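From: Treasa Tierney
To: homefit list
Date: July 15, 2023
Subject: Re: [homefit] White tables on a pale floor, and what to clean them with

Hello Celeste, hello all,

Sorry for the slow reply. I was going to answer from memory but I went back to the Grimbridge room first to check a few things on the table. Two pictures, then answers under your questions.
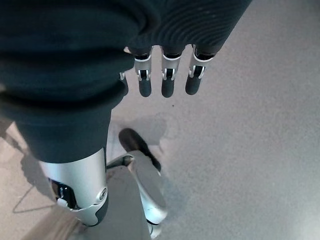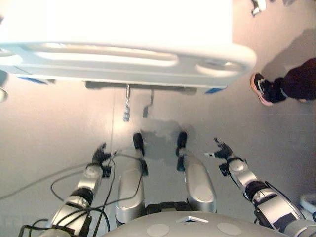

Grimbridge room. The floor is the same in both, the table is in the second.

Celeste Matos wrote:
> We are fitting out a downstairs room for my mother-in-law and I am
> stuck on the table. She will be eating at it and doing her post and
> her puzzles, so it has to be a decent size. The one we have been
> offered is a white over-bed type with a thick edge. It is second-hand
> and I have not seen it in person yet. Do the white ones stay white?

Mine has done so far. The top is glossy and the front edge is a thick moulded one. Tea wipes off if you get to it the same day. Turmeric did not, and I ended up leaving a paste of bicarbonate of soda on it for an hour. I would keep scouring cream well away from it. We had a table in the old flat that somebody had gone over with a green scourer and the dull patch held every bit of dirt after that.

When you go and see yours, tilt your head so the light runs across the top. You won't see scratches looking straight down, it is too bright.

> The seller says there are handles in the edge. Is that any use or is
> it somewhere for crumbs to go?

Both. Ours has two long recessed grips along the front rim. They do make it easier to pull the table towards you without grabbing the top, and if her hands are stiff she may be glad of them. They also collect crumbs at the ends. I run a damp cotton bud round them once a week. A cloth over a butter knife does the same job. Check the grips for a sharp line inside where the two halves of the moulding meet. I found one on ours and took it down with fine wet and dry paper.

> She doesn't see well. I am worried about a white table on a light
> floor. Should I be looking for a coloured one instead?

This is the question I would spend the most time on. Our floor is a smooth pale beige-grey, and with a white top over it the difference is not great, as you can see in the second picture. There are little blue trim pieces under the rim at the corners, and they are too small and too low to help anybody find the edge. I put a strip of dark blue tape along the front of the table in my aunt's room and she stopped setting cups down half over the side. It needs replacing every so often and it looks like tape, but she never minded. A dark non-slip mat on the top would also do, provided it stops short of the edge so she isn't tempted to lean on the overhang.

I would not buy a different table only for the colour. A new Furnus in dark grey was going to cost us a good deal more than the 40 pounds we paid for the white one.

> What did you measure before you bought? The room is narrow and I keep
> getting different answers from the shops.

The room, the bed, and the space left over, in that order. At the time we had 1,629 mm from the side of the bed to the wall and 1,139 mm from the foot of the bed to the radiator. The second number was the one that mattered. The table has to go somewhere at night and if that somewhere is in front of the door you will be moving it in the dark. Mark it out on the floor with masking tape and walk round it for a day. Measure the height under the top as well, with her sitting in the chair she will really use and with a cushion on it if she has one.

> Last thing, the floor. It is down already, smooth vinyl, light. My
> husband says polish it, I say don't.

Don't. I used Neltero on ours in November after reading the back of the bottle and it left a film that took 4 washes to shift. Warm water and a small amount of washing-up liquid, then plain water, then leave the door open. Ours has a soft sheen of its own and needs nothing on top. The pale colour does show shadows and marks more than you would expect, and people with poor sight can take a dark shadow for a step or a hole. A second lamp on the other side of the room evened ours out a bit, though the light is still warmer along one side.

One more point you didn't ask about. Look underneath the table before you pay for it. Ours has a darker grey frame below the top, and from the middle of it hangs a thin strip of metal with a beaded or knotted end. I haven't found it in the leaflet. If anyone here knows what it is for I would like to hear, before I take the pliers to it. I have tied things like that up out of the way on other furniture, as they catch on blankets, but I don't want to tie up something that needs to hang free.

Also ask the seller if they still have the leaflet. Ours was missing and I had to write off for a copy. It gives the weight limit for the top, and people do push themselves up on these tables whatever you tell them.

I have the measuring sheet I used, on one side of paper, and can send it to you off list. It was drawn up for a Han bed so ignore the column about side rails if yours has none.

Let us know what you decide about the colour.

Treasa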